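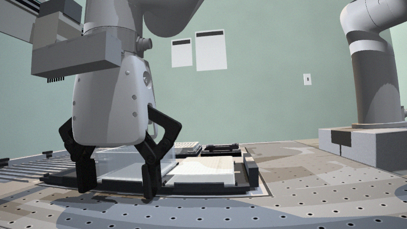 Perforated top, close up

Kineo Bench with Hole-Grid Top

Full bench: $446
Top only: $319
Color: gray top, dark legs
Ships flat, in two cartons

I've sold workbenches out of this shop long enough to have strong feelings about them, and the Kineo is the one I'd keep if I had to give all the others back. I have one at home too (my wife would like it noted that it's in what used to be the dining room). I use it for clock repair, picture framing, rewiring lamps and whatever else gets dropped off by relatives, and it has put up with all of it.

The idea is old and simple. The top is full of small holes on an even grid, and you use them to hold things still. Stops, clamps, pins, little fences, a lamp arm, a cup for your screws — anything with the right peg or bolt goes wherever you want it, and it comes back to the same spot next time if you remember which hole you used. I write mine on a strip of masking tape along the front. You will find your own system!

What it's like to work on

If you're coming from a plain flat bench, the first week is a little odd. You drop a tiny screw and it goes straight through a hole, and you say something you shouldn't. So let me get the main piece of advice in early: buy the catch tray. It slides in under the top and everything that falls through lands in it. I resisted for months, being cheap, and I spent those months on my knees with a flashlight.

After that it's a pleasure. Clamping is the big thing. On an ordinary bench you can only clamp near the edge, so you end up turning the work and shuffling it around and running out of hands. With the grid you can put a hold-down in the middle of the top and leave the edges free. When I glue up a frame I set four stops, drop the frame in between, push the wedges home and walk away. The corners come out square because the grid is square, and I don't have to be clever about it.

It's also good for repeat work. Annunziata Ruggiero makes greeting cards and small boxed sets, and she bought the top by itself to put over a table she had already. She set up a row of pins to line up her card stock for scoring and told me she got through her whole July batch without measuring a single one after the first. She's back for a second top now, so I believe her.

Where it isn't so great: writing. Don't try to fill out a form on it, your pen will find every hole. I keep a cutting mat on mine, and when I need a smooth patch I lay it down and put it away again afterward. Rolling out clay or pastry is also a no. Somebody did ask about pastry.

The legs

The legs bolt on from below and have screw feet for leveling. My floor at home is terrible, with a dip right where the bench wanted to go, and I had it sitting steady in the time it took to drink a coffee. The rated load is 500 pounds, spread out. I have never come anywhere near that and I don't suppose you will, unless you're rebuilding engines, in which case call me first and we'll talk about where the weight is going to sit.

Please do the feet before you load the top. I know, you'll want to get your things out and start. But the feet turn easily on an empty bench and they do not turn easily under a drill press.

There's a cross rail at the back that you can fit high or low. I fit it low and rest my feet on it. High is better if you want drawers underneath, and the Trendside drawer unit fits with the rail in the high position only. People miss that and then send me very polite, very sad emails.

Setting up your layout

I'd go slow here. Everybody wants to fill the whole grid on day one, and then there's no room to work. Put down the vise or the main clamp, use the bench for a week, and see where your hands keep reaching. Mine kept going to the right for the small pliers, so that's where the plier block lives now. The glue pots went to the back left because I kept knocking them over with my sleeve.

Trays and shallow boxes are worth having for anything with parts. I like to group them on a plate or board that I can lift off in one go, so a half-finished clock can go up on a shelf and the bench is clear for a frame job. Clear lids are handy, too. You can see what's in there without opening each one, and the dust stays out of the oil.

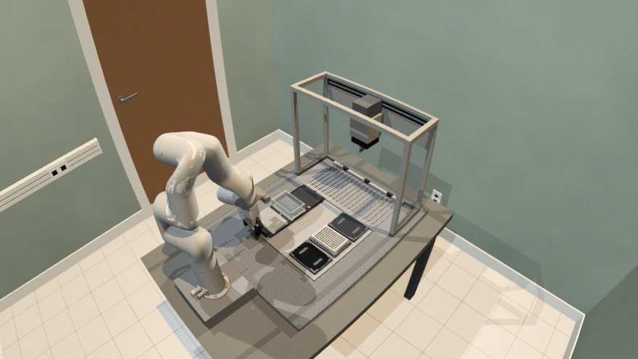 Pegs, stops and clamps

The bench comes with a starter bag: a few stops, a pair of low clamps and a hex key. It's enough to get going and it's not enough to stay happy, if I'm being fair about it. Most people come back for more inside a month.

The hold-downs I recommend are the Murakami ones. They cost more than the Kineo brand clamps and they have a longer reach and a much nicer knob, one you can turn with cold hands or a bit of grease on your fingers. If you're only going to buy one extra thing (after the catch tray!), buy a pair of those.

Pegs from other makers may or may not fit. Please don't go by the name on the packet. Measure the peg, or bring one in and we'll try it in the floor model. I keep a piece of top on the counter for that, and people seem to enjoy poking things into it even when they're not buying.

A word on hammering. A peg that's tight should be turned and pressed, and if it still won't go there's probably a bit of old glue in the hole. I clear mine with a bamboo skewer. Hitting the peg with a mallet works too, right up until you want it out again.

Cleaning and looking after it

A vacuum with a brush head, once in a while, and a damp cloth for the rest. I wax mine twice a year with plain paste wax, and that helps dried glue pop off. Don't flood it with cleaner, as it all goes through the holes and into the tray, and then you've got a tray of cleaner with screws in it. I did this. It took a while to sort out.

If you get a scratch, you get a scratch. It's a bench. The color goes on well and it wears slowly, and I think mine looks better now than it did new, though I'd say that about most of what I own.

Matching panel for the wall

Quite a few of you ask about something upright to go with the bench, and yes, there's a Stostari pegboard panel that I carry for just that. The holes on the panel are farther apart than the holes on the bench top and they're larger, so the pegs do not swap between the two. I wish they did. Keep the two kinds in separate jars and you'll save yourself some grumbling.

You can screw the panel to the wall or hang it between uprights. I like uprights, myself, mostly for the renters: you're not putting a row of anchors into somebody else's drywall, and it all comes with you when you move. Leave a gap behind the panel either way, or the hooks won't seat. The spacers are in the box, in a small paper envelope that looks exactly like trash. Check before you throw out the packing.

Go for fewer hooks and better ones. I hang the things I use every day and put the rest in a drawer. Saws and squares do well on the wall. Heavy hammers I'd keep low, partly for the panel's sake and partly for your toes.

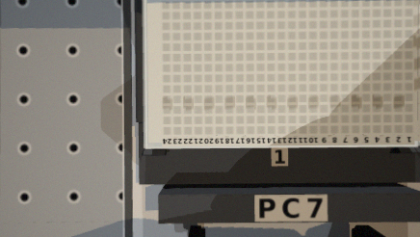 Questions I get a lot

Can one person put it together? The legs and rail, sure. For setting the top on you'll want a second pair of hands, or at least a patient friend who can hold a corner.

Can I cut the top down? Please don't. The edge is part of what keeps it flat. If the bench is too big for your space, tell me what the space is and I'll see what else I've got.

Will the top fit on my old bench? Usually, if the old one is flat and you can get underneath to bolt it. Annunziata's went on with nothing but the bolts in the bag. If yours has a lip around the edge you'll need to raise the top a little so the pegs have somewhere to go.

Can I use it outside? Under a porch roof, fine. Out in the rain, no.

Is it loud? A bit! Hollow things ring when you drop a wrench on them. A cork or rubber sheet in the catch tray quiets it down a lot, and it stops small parts from bouncing.

Do you take the old bench away? No, but I'll put a card up on the board by the door and somebody usually comes for it.

Ordering and delivery

Full benches are in stock as of 3 May 2021. Tops by themselves come and go, so write before you drive over. The two cartons don't always travel together, and the legs nearly always show up first. Wait for the second box before you call me.

Returns are fine if it's unused and in the original packing. Missing bolts, bent feet, a wrong rail — just drop me a line with your order number and I'll mail out the part.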